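Looking after a home robot: tips from the Pandton workshop
Posted in November by Vilja Salminen

We get asked how we keep the Fevport running from one month to the next. It's a wheeled unit with one arm, and most of what goes wrong with it is dust, hair or a map that has gone out of date.

Wheels and brushes

Switch off at the back and wait until the light goes out. Lay the unit on a folded towel, never on its arm side. Pull hair off the axles with tweezers, then wipe the tyres with a damp cloth and let them dry. We do this every 40 hours of running. Don't use furniture polish anywhere near the tyres – it makes them slip and the distance readings go wrong.

Lens

Use a dry glasses cloth and nothing else. If there's a greasy mark, breathe on it first. Boris Mikuš used kitchen spray on ours once and we had to order a new cover, part 3945.

Checking the map by eye

Before every long run, look at the practice rooms in the Ondrejka viewer. Start with doors, as a door saved at the wrong angle will stop the unit more often than anything else.

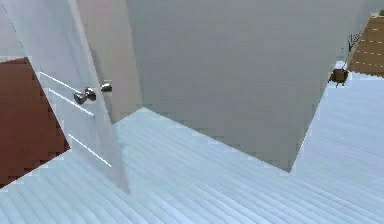 Set the door clearance first and the drop limit second. The drop limit is how far the floor may fall away before the wheels stop. If you change one, save and reload before you touch the other, or the old figure comes back. Grooved floors need the speed turned down a notch, and the same goes for thick rugs.

If the unit halts with code 202, it has lost its place. Push it back to the dock by hand, wait for two beeps and start again. Three times in a day means the map wants redoing.

Seats and furniture

Soft furniture gives us more bother than hard. Patterned cloth can confuse the depth reading, so try the arm at its slowest setting first and keep the gripper pads clean. Warm water and a drop of washing-up liquid will do.
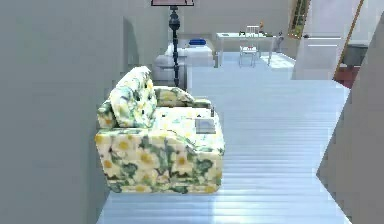 Shiny floors are the other thing to watch. If the unit swerves at bright patches, lower the exposure by one step and draw the curtains for the next run. Uliana Ostapchuk keeps hers one step down all winter.

Battery

Store it half charged. Ours is due for changing at 2000 hours, and the spare lives in the drawer under the bench with the tweezers.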